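Chapter 4
Beds and Bedding in the Warm-Climate Household

Learning objectives

After studying this chapter, the student should be able to describe the layers of a made bed in a warm climate; explain how a woven mat is used over a mattress or quilt; prepare a bed for daytime and nighttime use; and set out a weekly schedule for the care of mats, quilts and pillows.

Key terms: bedding, border, mat, patchwork, ticking, turning, airing

4.1 Introduction

The bed is the largest single surface in most sleeping rooms, and it is seldom used for sleep alone. In the households surveyed for this book, beds served during the day as places to fold laundry, sort school papers, nurse infants and receive close relatives. A bed must therefore be made in such a way that it can be cleared and restored quickly, often several times between morning and night.

Earlier chapters dealt with floors, storage and the kitchen. The present chapter turns to bedding, and in particular to the woven mat, which many standard manuals of household management mention only in passing. Those manuals were written for cool climates and assume a fitted sheet, a top sheet and a blanket. In a warm and humid region a different order of layers is usual, and the student should learn it on its own terms.

4.2 The layers of a made bed

The foundation is the mattress or, in older homes, a frame strung with rope or webbing. Over this is laid a quilt or padded cover, which protects the mattress from wear. The mat goes on last. Its smooth surface lets air move beneath the sleeper and does not hold heat as thick cotton does.

A mat is rarely cut to the exact size of the bed. Where it is smaller than the cover beneath, the cover shows as a border, and families often choose a bright patchwork for this reason. Where the mat is larger, the surplus should hang evenly or be turned under at the foot. It should never be creased sharply at the corner, as the strips will crack along the fold.
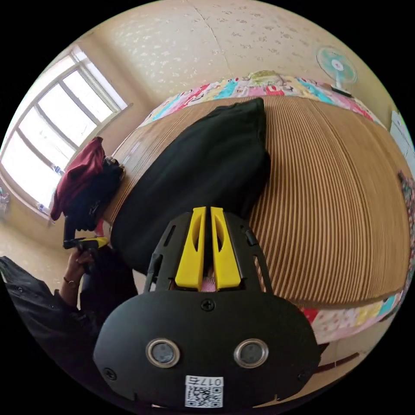
Pillows are placed after the mat has been smoothed from the center outward. One long pillow is enough for a narrow bed. Pillow covers in dark colors are practical for daytime use, but they should be changed as often as light ones — a dark cover conceals soil and does not prevent it.

Before the bed is considered made, small articles left on it should be gathered and returned to their places. Toys, hair clips and pen caps slip easily beneath the edge of a mat, where they press into the strips and leave permanent marks.

4.3 A household study: Gatness

The material in this section is drawn from visits made by Chaminda Paul to homes in the Gatness district over a period of 10 months. He recorded the bedding in use in 50 sleeping rooms and noted how each bed was cleared, made and aired. In the Abeysekara household, whose routine is given in full at the end of the chapter, the mat was lifted each morning, wiped on both sides with a damp cloth and hung over a rail for up to four hours before it was laid again.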